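3 min read

Thread on the sim data push, since people keep asking how it's going – slowly!

1/ Goal is 200 clean kitchen episodes by the end of January. Clean meaning the arm finishes the task, no clipping through the counter, no teleporting fruit. We have 125. Most of those are one layout, which is a problem, see below.

2/ Setup for the new folks. One person drives the arm in sim, every step gets logged, policy trains on the logs afterward. Project name is Fudevari. Scenes come out of Kikura, our layout generator. It shuffles cabinets, counters, sinks, windows. Sometimes you get a lovely kitchen. Sometimes the fridge opens into a wall.

3/ Biggest lesson so far – operators get good too fast. By episode 30 or so everyone takes the same smooth path to the object and the policy never sees a recovery. First model missed a grasp by a hair and just froze there. Hovering. Forever.

4/ So now we ask for messy on purpose. Start from a weird pose. Come in from the wrong side, back off, try again. Keep the fumble in the log as long as the task gets finished. Felt wrong for a day, then the eval numbers moved.

5/ Fruit is harder than mugs btw. Bananas roll in a way I do not trust. Turned friction up, then they stuck to the bowl. Turned it down, skating rink. Currently at a value I am not proud of.

6/ Labels. We had 3 people writing task instructions and got "put banana in sink", "move the fruit to the basin" and "banana -> sink pls". Kept all of them. Variety is good for the langauge side.

7/ New layout from today's batch, dark marble this time:
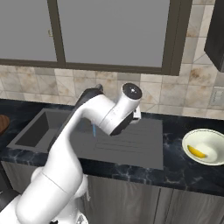 Fudevari kitchen, Kikura layout 4. Banana in the bowl at right, sink under the arm.

8/ Dark sink on dark counter is a nice stress test. Old policy trained on pale counters only and I'm pretty sure it learned "sink = the dark bit". We'll see.

9/ Next up: rerun the Fladetti baseline on the new layouts, then fix the logger, which drops the last few steps if you quit too quick. Lost a whole afternon to that. Please wait for the save message. PLEASE.

10/ Will post success rates when I have enough runs to not embarass myself. Back to driving.

Comments

gripfail: do you keep failed episodes anywhere or just bin them?

marblecounter: re 5, try the collision mesh before touching friction again. Ours was a box lol

auer_sim_fan: waiting for the Fladetti numbers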